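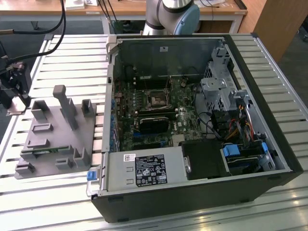

*The old tower with the side panel off.*

December 4, 2020

I wrote in my last post that I would not buy a new computer this year, and I am keeping my word. Instead I am learning what is inside the old one.

The tower came from Haris Mladenović, who was clearing the storage room at his office in Skuddale. He had it with a note on the top, "503", which was the number of the room where it used to work. I paid him 30 for it and carried it up the stairs myself, with two stops.

First advice, if you are new to this as I am: lay the case on its side before you do anything. I tried once with the computer standing and I dropped a screw behind the board, and it took me most of an evening to get it back. When it is lying down, everything faces you and you can use both hands.

I was surprised how much I could understand only by looking. The blue parts are the parts you are allowed to touch, or so Matěj Šťastný explained to me on the telephone. There are blue clips on the drive carriers and a blue tab down by the power supply. He says office computers are often made like this, so that a person can change a disk without searching for a screwdriver. I find this very polite of the engineers.

The CPU socket is empty. I knew this when I took the computer, so I can't complain. I have read a lot about which processor will fit and I was wrong two times already, therefore I will not write the model until I have tried it. Please do not touch the inside of the socket with your finger, also not to remove dust. I use a small rubber blower that I bought for my camera lens.

The cables I have left as they were. The red, yellow and black wires are in one bundle next to the drive cage, and a black cable goes from there across the board. I wanted to make it tidy – I like tidy things – but Matěj told me to draw everything on paper first and only then to unplug. My drawing is ugly, but I can read it.

What I still need:

- the processor
- thermal paste, a small tube
- a 100 GB disk or bigger, for the system
- patience

Antigoni Lambrakis asked in the comments if it would not be cheaper to buy a used computer which already works. Probably yes. But I would learn nothing from it, and the winter is long. I hope to have it running by February, and then I will write how it went, also if it went badly.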